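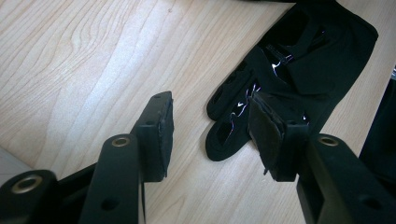
Fresh pads for the Plalteo grippers

If you've used one of our hand-held grippers lately and felt a folded glove slide away just as you went to lift it, good news: we finally have a proper upkeep routine, and it takes 16 minutes per tool!

Brijesh Semwal got it going in December, after he sat down with the Flallutton logbook and found 49 notes that all came down to tired fingertips. The pads take every bit of the wear. They fray at the edges first, then a corner lifts, and from there the grip gets vague (you squeeze harder, the linkage flexes, and the two tips stop meeting square).

Start with the links. Open and close the fingers slowly and feel for play at each joint, then check that no grommet has crept out of its hole. Peel the old pad from the top corner down, clean the block, and leave it bare for a few minutes before the new one goes on. Press hard along the edges. Shakuntala Chaturvedi uses the back of a spoon for this and her pads outlast everyone else's, so I've bought a spoon.

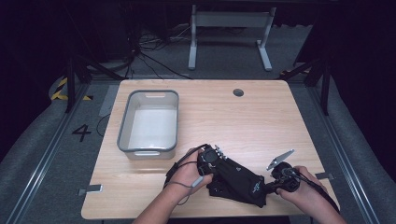
Cables come next. Run each one through your fingers from the connector to the handle and feel for stiff spots, especially where it bends near the wrist. Leave enough slack to turn the tool over without tugging. If you're working at table 4, keep the loops on the tabletop and well clear of the rails.

Last of all, try soft things before hard ones. Pick up something floppy, hold it, set it down, and do it again until you trust it. Our first refitted tool has now done 1580 grasps on one set of pads, and I'm thrilled with that. The old ones were giving up at around 80 percent of it.

Spare pads are in the Duangkaew drawer, cut to size. Write the date on the bag when you open a new one, and tell Brijesh when you get down to the last strip.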